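Can a Machine Clear the Table Yet? Fuvcombe Opens Its Chore Trials to Visitors
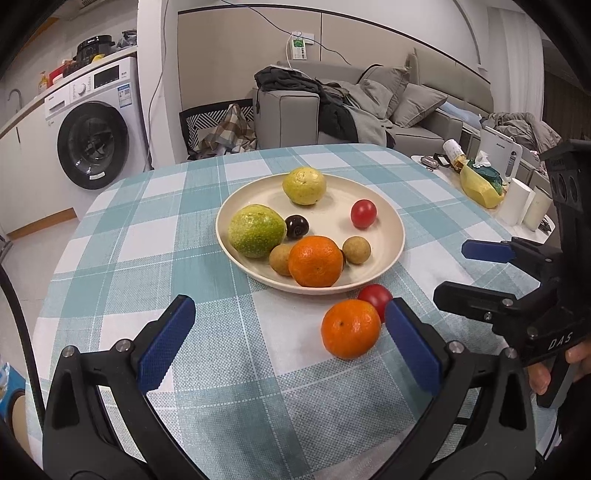

WITTON, Dec 17, 2024 - Robots can already weld a car door. Picking up a cherry tomato without bruising it is another matter, and we at Fuvcombe think it's the more exciting problem!

Our household chores project, Uva, has now logged 136 tries at everyday kitchen jobs: moving fruit on and off a plate, folding dish towels, loading a washing machine. Fruit is going well. Firm, round pieces like mandarins and lemons are close to routine. Small soft ones still get squeezed or roll away, and towels remain a real headache.

"People ask me if a robot can do their housework, and today I tell them no," said Fongchan Yensuk, who leads Uva. "Then I tell them what changed since spring, and I get carried away. A plum used to take us all afternoon."

Shop-floor work comes next. Teixeira, a packing firm in Witton, will lend the team two benches in January for six weeks of sorting trials - mixed produce first, then jars and boxes.

Visitors are welcome at the trials. We'll show the misses along with the good runs, and there will be plenty of both. To arrange a visit, contact the Fuvcombe press desk.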